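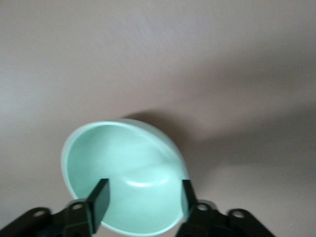 Uma tigela verde-menta.

A tigela da minha tia
23 de novembro de 2023
Por Ibsa Gidey

Quando a tia Awan morreu, o meu primo telefonou de Firkthorpe e perguntou o que eu queria da casa. Eu respondi que queria a tigela verde. Ele ficou calado um momento e depois disse que na casa havia também um relógio e uma mesa boa.

— A tigela — repeti eu.

Viajei em fevereiro. O comboio parou em Stirnent durante muito tempo e uma senhora ofereceu-me metade de uma laranja. Aceitei, embora não tivesse fome, porque no meu país é feio recusar fruta. Ela perguntou se eu ia visitar a família. Disse que sim.

A casa estava fria. O meu primo tinha colocado papéis com números em todos os móveis, para o homem do leilão. O relógio era o 50. A mesa era o 109. Procurei a tigela na cozinha, no armário alto, debaixo do lava-loiça, e não a encontrei.

— Dei-a à vizinha — confessou ele, por fim. — Ela pediu-ma para os ovos. Eu não sabia que falavas a sério.

Bati à porta da vizinha. Chamava-se senhora Brodis e era muito velha. Deixou-me entrar e vi a tigela em cima do fogão, com quatro ovos dentro. Na minha memória era muito maior. Quando eu era menina, a minha tia punha nela a massa do pão, cobria-a com um pano e proibia-me de olhar. Eu levantava sempre o pano. Ela sabia sempre.

— A sua tia devia-me uma dúzia de ovos desde o verão — disse a senhora Brodis. — Mas se a menina a quer, leve-a.

Perguntei se podia pagar os ovos. Ela pensou com seriedade e pediu-me antes que ficasse para o chá. Fiquei até escurecer. Contou-me que a minha tia cantava mal e que trapaceava nas cartas, coisas que eu não sabia.

Para casa eram cerca de 600 quilómetros. Levei a tigela nos joelhos, embrulhada no meu cachecol, e dentro dela iam dois ovos cozidos, que comi antes de Stirnent.

Contos recentes
O inverno do barqueiro
Carta para o quarto 948
As duas irmãs do moinho
Um casaco emprestado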